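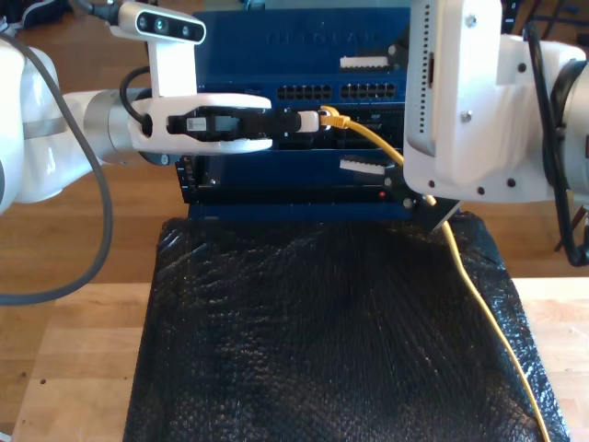 Newsletter > Music > Side Projects

I've been playing the Cevach record in the kitchen since May, so you can imagine my face when I read that the singer has put the touring money into goats. Goats! She's bought into a dairy co-op in Kerkow, the village where her grandparents lived, and it's already making a soft white cheese that sells out at the Saturday-style market by 10 a.m.

The herd is 265 animals, and the plan is to get to 800 once the second barn has a roof. Five families are on the payroll so far. She told the local radio station that writing a chorus is easier than fixing a milk pump, and I believe her (I grew up near a dairy and the pump was always the thing).

The new single, "Sezer," comes out on the Climeo label next month, and part of what it earns goes to the barn. I've heard two minutes of it. It's slower than the album, lots of accordion, and there's a bell in the background that I'd bet money came off a goat.

Do I wish she'd tour again instead? A little, yes. I missed the last show with a cold and I'm still sore about it. But there's talk of a small concert out at the farm when the roof is done, bring your own blanket, cheese for sale at the gate. If tickets go up I'll put the link in the next issue.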